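**Tradora to move its refill line to Indavcombe in April**

INDAVCOMBE — Tradora, the household goods company, will move its refill business into the former Boutros dairy building in Indavcombe this April. The move brings filling, returns and customer service under one roof for the first time since the company began selling refills.

The first orders will ship from the new address in the same month. Customers do not need to change anything on their accounts. Standing orders, delivery windows and prices stay as they are, and packages sent to the old returns address will be forwarded through the end of the summer.

The Indavcombe site will employ 28 people when it opens. Most of them already work for Tradora and have accepted a transfer. The remaining jobs are in filling, washing and shipping, and will be posted on the company's website and on the notice board at the Indavcombe library. No earlier experience in packaging is required for the washing and shipping jobs. Training is paid at the full hourly rate.

"We have been running the refill side out of borrowed corners," said Torunn Sundqvist, managing director of Tradora. "The soap was in one building, the empties came back to another, and the people answering the phone were in a third. If a customer called to ask where a bottle was, somebody had to get in a car. We wanted one address, a loading dock that a normal truck can back up to, and enough floor drains."

**A building made for liquids**

The Boutros dairy closed its bottling hall several years ago, and the building has since been used for dry storage. Tradora looked at 7 properties before settling on it. The tiled floors slope to drains along both long walls, the water supply is large enough for a wash line, and the cold rooms at the back can be used for the products that keep best at a steady temperature, mainly the hand soaps with no added preservative.

Work on the building is nearly finished. The roof over the loading dock has been replaced, the wiring has been brought up to code, and the old boiler has been taken out. The glazed green tile in the entrance hall has been kept, along with the Boutros name over the street door. The Boutros family asked for the sign to stay up and Tradora agreed to it in the lease, which runs for 28 years with a break after the first 7.

Trucks will use the Mill Lane gate only. In response to comments from neighbors, there will be no deliveries or pickups before 7 a.m., and the yard lights will be aimed down and switched off after the last shift. A footpath along the north side of the yard, closed while the roof was being worked on, will reopen when the fencing comes down.

**The Trilari range**

The first products filled at Indavcombe will be the Trilari range, Tradora's line of refillable cleaning and laundry products. Trilari is sold in 5 types: dish soap, hand soap, laundry liquid, an all-purpose cleaner and a glass cleaner. Each type comes in a bottle that the customer keeps and a larger pouch or can that is sent back when it is empty.

Trilari packaging has also been changed ahead of the move. The main changes are:

- Bottles of the same size now share one neck size, so that any Trilari cap fits any Trilari bottle of that size.
- Labels come off in warm water and leave less glue behind.
- The laundry liquid now has a measuring line molded into the cap. The old cap had a printed line that wore off.
- Return cartons fold flat and can be used more than once.

Customers with older bottles can go on using them. The old caps will be kept in stock as a spare part and sent free of charge on request, up to 4 per household.

The change to the caps came mostly from customer letters. The most common complaint about the earlier range was drips down the side of the laundry bottle. The second was that caps from different products looked alike but did not fit each other, and went missing in the wash. "I had a drawer full of them at home myself," Sundqvist said. "My husband put them all in a bag and told me to take them to work."

**Returns**

Empties will be checked, washed and dried at Indavcombe. Cans that pass inspection go back to the filling line. Cans that are dented or scratched on the inside are sent for scrap, and worn pouches are baled and sold for reprocessing. Tradora will publish the return rate for each product once a year, starting with the first full year at the new site.

Customers can still drop off empties in person. The returns counter will be at the street door, under the Boutros sign, and will be open on weekdays from 7 a.m. to 5 p.m. There are 4 parking spaces in front of the building for short visits. The deposit is credited to the customer's account when the empties are handed in — cash refunds will no longer be offered.

A small refill shop will open next to the counter later in the year. It will carry the Trilari range by weight, along with brushes, cloths and bar soap from other makers. Opening hours for the shop have not been set.

**Open house**

Neighbors are invited to see the building before the line starts up. The open house will take place in April, from 4 p.m. to 7 p.m., with entry by the street door. Coffee and sandwiches will be served in the entrance hall. Children are welcome but must stay with an adult in the bottling hall, where the floor can be slick. The date will be posted on the Mill Lane gate and mailed to homes on Mill Lane and the streets next to it.

Former employees of the dairy are especially welcome. Tradora is collecting photographs, pay slips, milk tokens and other items from the Boutros years for a display in the entrance hall, and will copy and return anything lent to it.

**About Tradora**

Tradora makes and sells refillable soap, laundry and cleaning products for homes and small businesses. The company is privately owned. Its products are sold by subscription and through independent stores.

**Press contact**

Questions and interview requests should be sent to the Tradora press office, attention Torunn Sundqvist. Members of the press who would like to visit the building before the open house should ask for a time in advance and wear flat, closed shoes.

**Pictures for editorial use** 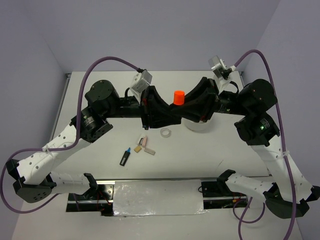
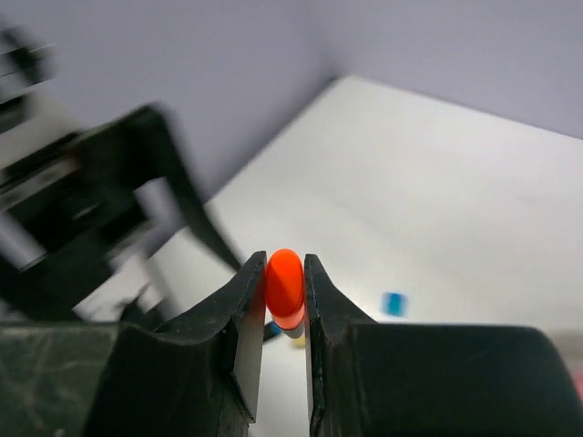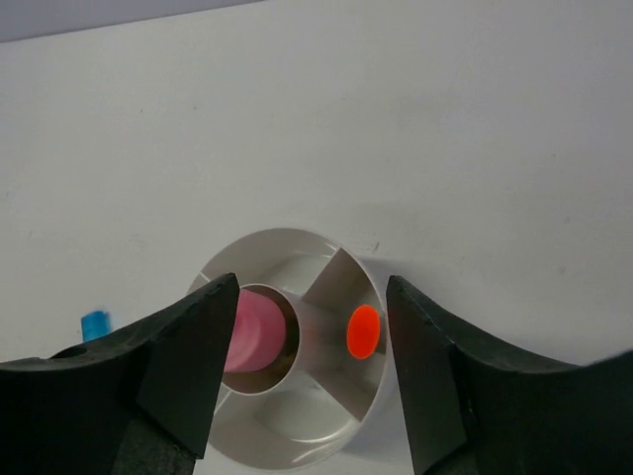
*Top: orange cap on a white tabletop. Center: close view of a red-orange cylindrical piece held upright. Bottom: white plastic cylinder with an inner tube, open end up.*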